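Usen crockery hire: your questions

How many plates can I order?
The smallest order is 49 plates and the largest is 975.

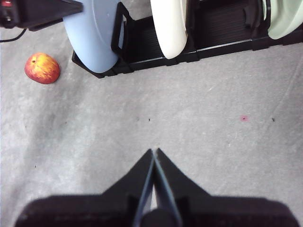
Hui-mei Lam asked whether bowls count towards the 49. They don't, as bowls are booked separately.

Do I have to wash up?
No. Scrape off the food and put everything back in the crates. Washing is in the price.

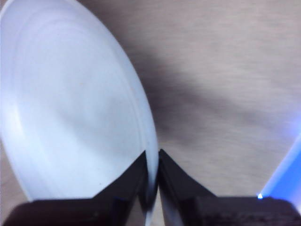 Delivery and collection

Where do you deliver?
Anywhere in Jernbridge. Outside the town we charge £29 each way.

When do you collect?
Before noon the day after your event. Leave the crates on the ground floor, 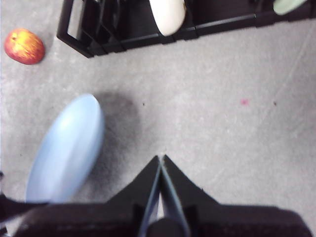

close to the door, and keep the delivery note with them.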